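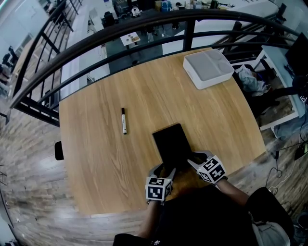
Fig. 1. Hand-held grippers with marker cubes, both closed on the near edge of the tablet. Upstairs table, Trirnel.

Vrettos manipulation software: progress report
Prepared for the Surko programme office by Tobias Fitzsimmons
18/01/2023

Summary

The tracking and replay software runs from start to finish and we can now train on its output. I am less sure than I was in the last report that the output is good enough. The headline number on the dashboard has gone up and I would ask you not to read much into it, for the reasons given under Replay. We are on budget. We are behind on the planner, and I don't expect to make that time up before April.

Pose tracking

The tracker reads the printed cubes on the two grippers and works out where each hand is relative to the head camera. When two faces of a cube are in view it behaves well. When only one face is in view, and that face is nearly square on to the lens, it has a habit of flipping the cube over by a few degrees and back again. This is an old and well known problem with flat markers and I had hoped the cube would get rid of it. It got rid of most of it.

Danai Lazaridis wrote a filter that looks at the last few poses and refuses a jump if the hand could not have moved that fast. The filter works on the flips. It also eats real motion when the operator is quick, so we end up with smooth tracks that are wrong, and those are harder to spot than jumpy tracks that are wrong. We have left it switched on for slow tasks and off for everything else. I would call that a stopgap.

The wide lens is the other trouble. Straight things come out bent towards the rim of the view, and our lens model is noticeably worse there than in the middle. Reaching for something at the far side of a table costs us accuracy we can't get back later. We tried refitting the lens model twice. The second fit was better on the calibration board and no better on real recordings, and I have stopped spending time on it.

Recordings

We have 1,175 recordings of two-handed table tasks in the store. Of these, 61 were thrown out by the automatic checks, mostly for lost tracking on one hand. I do not believe the true number of bad ones is that low. The checks look for gaps and for speeds above a limit. They do not look at whether the gripper opening we logged matches what the fingers were doing, and Danai has found several recordings by eye where the two disagree by enough to matter. A check for this is half written.

Thin flat objects are the worst case. With a tablet lying on a table, the fingers have very little to get hold of, and an error of a few millimetres in height is the difference between gripping the edge and pressing on the tabletop. A person corrects for this by feel without noticing. Our log has no feel in it. I raised this in the original proposal and was told the learned policy would sort it out, and I have yet to see any sign that it will.

Replay

Replay takes a recorded pair of hand paths and runs them through the Plelusska simulator on a model of the two arms. The dashboard counts a replay as a success if both arms reach the end of the path without hitting a joint limit or each other. That is what has improved. It says nothing about whether the object would have moved as intended, and on flat objects I suspect it often would not.

I have asked for the dashboard label to be changed from "task success" to "path completed". This has not been done yet. Until it is, please don't quote the figure in anything that goes outside the programme.

Planner

The two-arm planner still treats the arms one after the other, planning the left and then fitting the right around it. When both grippers need to meet close together on the same edge, the right arm quite often has no way in. Planning both at once fixes this on paper. In our tests it was too slow to be used with a person waiting, and on some starts it never came back at all. We have put a time limit of 400 ms on each attempt, after which it drops back to the old method. So the new planner is in the build, and most of the time you are still getting the old one.

I know the milestone reads "joint planner delivered". It is delivered in the sense that the code is merged. I would prefer to mark it as open.

Tooling

The log viewer now shows both hand tracks against the video on a single timeline. This took Danai a little over a week and has been worth more to us than anything else in the period. Some 1,000 of the older recordings have been converted to the new file layout. The rest need their clock offsets worked out by hand, and I am not convinced they are worth the effort.

Next period

Finish the gripper opening check and run it over the whole store, then report the reject count again, whatever it comes to.
Agree a measure of success that includes the object. I need a decision from your side on this.
Move the planner's collision tests off the main thread.
No new recordings of flat objects until the first item is done.

Money and people

Spend is as planned. The request to bring a third developer in for the policy work still stands on your list. I would hold it back for now. Another pair of hands on training won't help while we can't say which of the recordings are sound.

T. Fitzsimmons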